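Clilora: Teaching a Gripper to Sort Laundry
Student project report, 22nd March

So my part of the project was collecting the demonstrations, and I'll be up front that I thought it would be the easy part! The question we started with was pretty simple: if you show a policy people handling clothes with a hand-held gripper, does it matter how messy the clothes are when you begin? We recorded 39 demos in total and split them into 2 groups, tidy starts and messy starts.

The messy starts were way more interesting. Clothes on a bed overlap, and a black piece on top of other things has almost no visible folds, so picking a grasp point is hard even for me — I kept going for the corners. Every demo began with the jaws open, and I tried to approach slowly (my early ones were too fast and the images smeared).

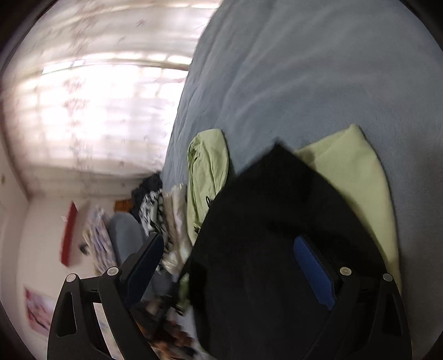
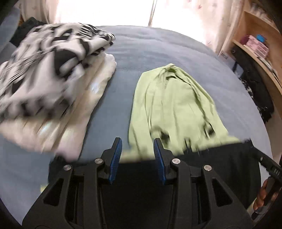
Figure 1. Open jaws near black and pale green clothing on the bed, two views from the messy group.

We trained on each group for 500 epochs with the same settings. The policy from the tidy group did fine on tidy piles and then fell apart when pieces overlapped, usually by pinching 2 layers at once. The messy one was slower but it recovered from a bad grasp more often, which I did not expect at all.

One thing I'd change is the lighting. A bright window washed out part of the view, and I want to redo 3 of the demos with the camera exposure locked — that's next on my list.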